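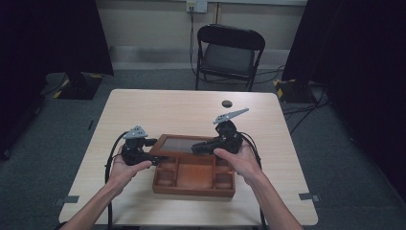

Grona wooden organiser tray: four stars from me

I've wanted something like this for ages. My rings, hair grips, spare buttons and foreign coins have lived in a cereal bowl since we moved in, and every time I needed one earring I had to tip the whole lot out on the table. So when Pikora had the Grona down to 27 pounds in February I ordered it, along with a Skellik drawer insert that I've already sent back (flimsy, don't bother).

First thing, the colour is lovely! It's a proper warm reddish brown, quite a bit darker than our table, and it's the same brown inside the compartments as well, so it still looks smart when there's nothing in it. There's one big compartment in the middle and a column of little ones down each side. I've got necklaces in the middle, earrings on the left, and all the bits and bobs on the right. The sides are raised enough that nothing has hopped out yet, even when I carry it upstairs with one hand and a cup of tea in the other.

The dark shiny panel across the top part is what sold it to me, and it's also my one real grumble. It looks gorgeous for five minutes after a wipe and then it shows every fingerprint going. Sit it near a window and it catches the light like mad too. I keep a glasses cloth next to it now.

The partitions are thin, and I did worry about that, but they've held up fine so far. I wouldn't pile heavy watches against them, mind. My sister has the Magesa one, which has chunkier dividers, only it cost her almost twice as much and I don't like the colour.

Delivery took 12 days, a bit slow, and it turned up on a Saturday while we were out. I'd still buy another for my desk if they drop the price again.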